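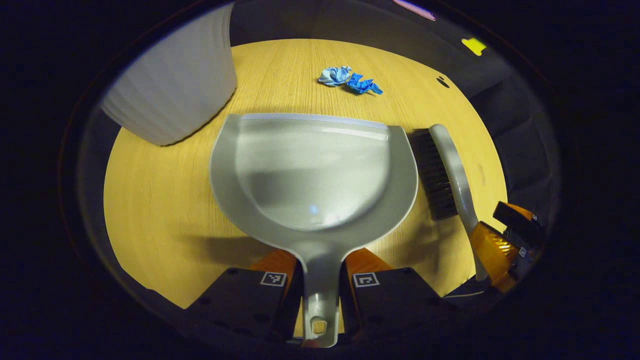 木のテーブルとグレーのちりとり。

07/09/2024

引っ越して最初の夏が終わりかけていて、ようやく荷物も片付いたので、ずっと書こう書こうと思っていた「ひとり暮らし再開と家事」の話をします。長いです。お茶でも用意してください。

前の部屋は駅から近くて便利だったんですけど、とにかく狭くて、床が見えている面積より物が置いてある面積のほうが広いんじゃないかという状態でした。掃除機をかけるにもまず椅子を廊下に出して、カゴを椅子の上に載せて、それからやっとスイッチ。そりゃやらなくなりますよね。週末に一回、気が向かなければ二週間に一回。お客さんが来る前だけ鬼の形相で片付ける、あの感じです。

で、6月に今の部屋に越してきました。築年数はそれなりなんですが、床がぜんぶ板張りで、窓が二面にあって、朝の光がものすごく入る! 内見のときはその明るさに舞い上がって即決したんですが、住んでみてわかったことがひとつ。明るい部屋って、ほこりがよく見えるんです。朝七時くらいの斜めの光が床を這うように入ってくると、昨日の夜にはなかったはずのふわふわが、もう堂々とそこにいる。前の部屋にも絶対いたはずなのに、暗かったから見えていなかっただけなんだなあと、引っ越し三日目でちょっと落ち込みました。

最初は掃除機でなんとかしようとしました。前の部屋から連れてきた古いやつです。でも朝七時に掃除機はさすがにかけられない。下の階の方にはご挨拶のときにとても感じよくしていただいたので、なおさら音を立てたくないんです。じゃあ帰ってきてからと思うと、仕事が終わるのがだいたい遅いので、夜は夜でかけられない。見えているのに手が出せないほこり。これが地味にストレスで。

それで、ほうきを買いました。

いや、たいした話じゃないのはわかってます(笑)。でも私にとってはけっこう大きな転換で、小学校の掃除当番以来じゃないかな、室内用のほうきを自分で握るの。近所のホームセンターで、棚の前を三往復くらいしました。ほうきって種類がすごいんですね。植物の繊維のもの、化繊のもの、柄が伸び縮みするもの、立てておけるもの。しかも値段もばらばら。結局、700円の化繊のほうきを選びました。立派な棕櫚ほうきにも憧れたんですが、三日坊主の前科が多すぎる身としては、まず安いので続くかどうか試してから、と自分に言い聞かせて。

朝起きて、窓を開けて、お湯を沸かしている間に掃く。やることはこれだけです。うちのやかんは沸くまでにわりと時間がかかるので、そのあいだに台所から始めて、テーブルの下、窓際、玄関と進むとちょうどいい。玄関にたどり着くころにピーッと鳴って、急いで戻って火を止める。掃いている途中で鳴ってしまった日は、その日はそこでおしまいにします。残りは明日。この「途中でやめていい」というルールが、自分にはすごく合っていたみたいです。

前はどうしてできなかったのかな、と考えてみると、たぶん掃除を「イベント」にしてしまっていたんだと思います。やるなら全部、やるなら完璧に、洗面所の鏡まで。そう思うと腰が重くなって、結局ゼロの日が続く。今は鏡なんて気が向いたときしか拭いていません。床だけ。でも床がさらっとしていると、部屋全体がなんとなくちゃんとして見えるから不思議です。裸足で歩いたときの感触が違うんですよね。夏だったのもあって、これは気持ちよかったなあ。

ちりとりについても語らせてください。実はほうきよりこっちのほうが大事だと思っていて。床とのあいだに隙間ができるちりとりだと、最後に細い線みたいなほこりが残るじゃないですか。あれを取ろうとして少し下がって、また掃いて、また線が残って、また下がって……気がついたら部屋の端まで後ずさりしている、あれ。子どものころは遊びみたいで面白かったけれど、朝の出勤前にやられると本当に腹が立つ。だから選ぶときは、先っぽが床にぴたっと沿いそうかどうか、そこばかり見ていました。あと、引っかけて吊るせること。床に置くものが増えると、それをどかして掃くことになって本末転倒なので。

置き場所は二回変えました。最初は洗面所に吊るしていたんですが、朝いちばんに立つのは台所なので、洗面所まで取りに行くのが面倒で。たった数歩なのに! 次に冷蔵庫の横にフックをつけてみたら、これが正解でした。やかんを火にかけて、振り向いたらもうほうきがある。習慣って意志の力というより、ほとんど動線の問題なんじゃないかと最近は思っています。

そういえば、続けるために本も一冊読みました。Wotcombeという古本屋さんの、外のワゴンに積んであった家事エッセイ。800円。著者の方は朝五時に起きて家じゅうの床を磨くそうで、さすがに真似はできませんが、「汚れる前に掃く」という考え方は面白かったです。汚れたから掃除するのと、汚れる前に掃除するのとでは、気分がまるで違うんだそう。たしかに、汚れてからだと、サボった自分を責めながらやることになるんですよね。ほとんど何も落ちていない床を掃くのは、ちょっと散歩に近いです。

ただ、毎日掃いていてもやっぱり手ごわい場所はあります。うちの場合はベッドの下と、本棚の脇。ベッドの下は物理的に手が届かないので、ここだけは休みの日の昼間に掃除機を出しています。本棚の脇は、もう何をしても次の日にはふわふわが溜まっている。風の通り道なんでしょうか。最近は本棚の脇に溜まってくれるなら、そこだけ取ればいいんだからむしろ助かる、と考えることにしました。負け惜しみです。

洗濯のほうも少し書いておくと、こちらはまだ迷走中です。ベランダが狭くて、シーツを干すとそれだけで満員。前の部屋では近所のコインランドリーで乾燥だけかけていたんですが、今のところから一番近いお店は坂の上にあって、洗った後の重たいシーツを抱えて登るのは、真夏はちょっと厳しかった。一度だけやって、着いたら全部の機械が使用中で、隣のPhrommaというお店で冷たいお茶を飲みながら待ちました。甘くておいしかったです。おいしかったけど、お茶を飲みに行ったのか乾燥しに行ったのか、だんだんわからなくなってくる。乾燥代とお茶で1000円が消えたので、毎週は無理ですね。秋になったら室内干しの配置をちゃんと考えます。

台所は、引っ越しを機に物をだいぶ減らしました。お鍋は二つだけ。お皿も少し。減らしてみて困ったのは、来客のときくらいかな。先月、友だちが4人で遊びに来てくれたときには、お茶碗もマグカップも総動員で、パスタをどんぶりで食べてもらいました。どんぶりのパスタ、意外と食べやすいと好評だったんですよ。次に来るときは各自お皿持参でと言われましたが。

その日のために、前日はさぞ大掃除になるだろうと身構えていたんですが、いつもどおり朝に掃いて、洗面所の鏡を拭いて、終わり。あの鬼の形相の数時間がいらなかったんです。これはちょっと感動しました。空いた時間で、ずっと気になっていた焼き菓子まで買いに行けたくらい。Ornettiのレモンのやつ、みんなでぺろりでした。くずがぽろぽろ落ちるタイプだったのも、ほうきがあるので余裕です。

まだ三か月ほどなので偉そうなことは言えませんし、寝坊した朝は普通に飛ばしています。雨の日もなんとなく気が乗らなくて飛ばしがち。でも飛ばした次の日にまた普通に始められるようになったのが、これまでの自分との大きな違いかなと思います。一日抜けたらもう終わり、と投げ出すタイプだったので。

次の目標は窓です。二面ある窓、入居したときからまだ外側を一度も拭いていません。朝の光がきれいなぶん、水滴の跡もそれはもうくっきりで……。涼しくなったら、と言い続けてもう9月ですね。新聞紙で拭くといいと聞いたんですが、うちは新聞を取っていないので、まずそこからです。いい道具をご存じの方、コメントで教えてください。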